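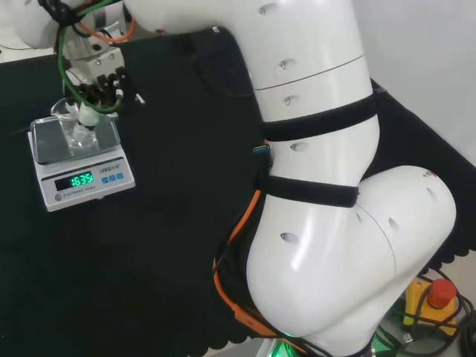 # Placing a small part in a beaker on a scale: how much variation should the demonstrations have?

Asked by **Jolien Wouters** in *Learning from demonstration* – tags: data-collection, imitation, glassware, scale

We are collecting demonstrations for a task that looked simple on paper. The arm holds a small white piece, brings it over a glass beaker standing on a digital scale, lowers it into the mouth of the beaker, lets go and backs off. The scale gives us a number we can log, so we know whether anything landed.

We have 1836 recorded demonstrations at the moment, all by teleoperation, with two operators. The plan says 2000 and then we stop and train the version that goes to Prastedby. I trained a trial policy on what we have and I don't like what I see.

- With the beaker in the middle of the weighing platform it does well.
- With the beaker moved towards a corner of the platform, it goes to where the middle would be, hesitates, and sometimes touches the rim.
- With the whole scale turned a little on the table it is worse again.
- It lets go too early in a fair share of the runs, above the rim, and the piece ends up on the platform or on the cloth.

Our set-up, in case it matters: the table is covered with a black cloth to keep reflections down, the scale stands on the cloth, and the arm is fixed. Cables are strapped along the arm so they don't swing. There is one camera looking down from head height and one at the wrist. The images, joint positions, gripper opening and scale reading are all written by Trasance into one file per attempt. The policy gets both images and the joint positions. It doesn't get the scale reading as an input.

The operators were told to put the beaker back "in roughly the same place" after each attempt. I wrote that instruction myself, and I now think it was a mistake.

What I would like to know:

1. Can the remaining demonstrations fix this if we vary the beaker position a lot, or do the earlier ones drown them out?
2. The scale display is visible to the head camera. Could the policy be using the digits for something? The number goes up during a session if we leave the pieces in the beaker, which we mostly did.
3. Should failed attempts be thrown away? Floor Kuipers, who does half of the driving, has been deleting hers straight after recording. The other operator keeps everything.

I can retrain overnight but I can't easily get more operator time after May.

**Comments**

*Hendrik Hoekstra:* Do you have the start pose of the arm the same every time as well?

*Jolien Wouters:* Yes, there's a home button and everyone uses it.

*Hendrik Hoekstra:* Thought so. Will write something longer.

---

## Accepted – by Hendrik Hoekstra

We did a very similar job with vials, and I recognise all four points on your list.

**Position of the beaker.** If the beaker is always in one place and the arm always starts from one place, the policy can get nearly everything right from the joint positions alone. It has little need of the images. You can test this today without recording anything: run your trial policy with the head image replaced by one stored picture and see how much changes. If it still drives to the middle of the platform and opens, you have your answer.

The remaining 164 demonstrations can help, but only if you change how you sample. Mixed in evenly they are a small share of the data and will be treated like noise. I'd do this:

- Record all of the remaining ones with changed positions. Move the beaker on the platform, move the scale on the cloth, turn the scale. Don't let the operator choose the spot. People choose nice spots. We had a printed list of positions next to the keyboard and the operator simply took the next line.
- Stop using the home button for these. Jog the arm somewhere reasonable and start from there.
- When training, draw half of each batch from the new ones. Yes, they get repeated a lot. It worked for us with 80 varied demonstrations against a much bigger old set, although vials are smaller and we were lucky with lighting.
- Keep 22 of the varied ones completely out of training. Use them to look at the predicted actions, and use their positions as the start conditions when you run the real arm.

Also try a version with the joint positions taken away from the input, or with some noise on them. It will be less smooth. It may well find the beaker more often.

**Early release.** I would look at the recordings before blaming the model. Pick a few from each operator and step through the last second before the gripper opens. In our data one person lowered, paused, then opened. The other opened while still moving down, which was perfectly fine with human timing and a terrible thing to copy. The policy learned something in the middle and let go above the rim. We agreed on one way of doing it: go down until the fingertips are at the height of the rim, stop, open, stop again, go up. It feels slow and silly to do. The recordings are much better.

Glass makes it harder. The rim is a thin bright line and the rest of the beaker shows whatever is behind it. Your black cloth should help. Check that the wrist camera can still see some part of the rim at the moment of release, because in one of our set-ups the fingers covered it completely and the policy was guessing.

**The display.** Possible, but I wouldn't expect much from it. At normal input sizes the digits are a green smear. What it can pick up is when they change. When the piece lands the reading jumps, and the operator lifts away afterwards, so "green bit changed, now go up" is available to learn. That isn't wrong as such, but it fails if someone swaps the scale for another model. Put a piece of tape over the display for some of the remaining recordings. You log the reading through the cable anyway, I assume.

The part I'd worry about more is the pieces piling up in the beaker. The look of the beaker from above then follows the order of recording, and your operators presumably worked in blocks. Empty it at random moments.

**Failures.** Ask Floor to stop deleting. Mark them as failed, keep them in a separate folder, and don't train on them for now. A missed drop that the operator picks up and completes is a different thing, and those are worth having in the training set. Cut the bad part off the front and keep the recovery.

**Comments**

*Jolien Wouters:* Ran the frozen image test. It went to the middle of the platform with no hesitation at all. Slightly better than with the live image, which is depressing.

*Hendrik Hoekstra:* Good, cheap test at least.

*Jolien Wouters:* The scale isn't on a cable, to be fair. The reading is typed in by the operator at the end. So I can tape over it for part of the session but they have to lift the tape.

*Hendrik Hoekstra:* A flap of card, then.

*Floor Kuipers:* I've stopped deleting. For the record, the written instruction said "save good attempts".

---

## By Marloes Postma

I agree with most of what Hendrik wrote. Two additions on the practical side.

Write down where the scale reading stands at the start and at the end of every attempt, and work with the difference. If you only store the final number you can't say much later on. A total on its own tells you the beaker and everything in it, and if somebody bumped the platform or swapped the beaker halfway through a session you'll never find it. With the difference you can sort all the attempts and the odd ones come out at the top and bottom of the list. We found a whole afternoon at Worach where the gripper cable had been resting on the edge of the platform, pressing on it a bit. The videos looked fine.

Wait for the number to settle before ending the recording, too. Some kitchen-type scales take a while.

Second, mark the cloth. When the scale is moved about, the cloth creeps with it and after an hour the positions on your printed list mean nothing. We clipped ours to the table at the corners. Small chalk crosses work on black, but then they are in the images, so either wipe them off or have them there in every recording including at run time.

I disagree about drawing half of each batch from the new ones. I'd start at a quarter and go up. With so few of them, a larger policy will just memorise the positions.

**Comments**

*Hendrik Hoekstra:* Fair. Try both, it's one number in the config.

---

## By Jolien Martens

Can't you just screw the scale to the table and put the beaker in a ring? Then it is always in the same place and your current policy works. We use Kuhlmann rings for that.

**Comments**

*Jolien Wouters:* It would work here. At Prastedby people put the beaker down by hand and they won't use a ring, I've asked.

*Jolien Martens:* Ok then no.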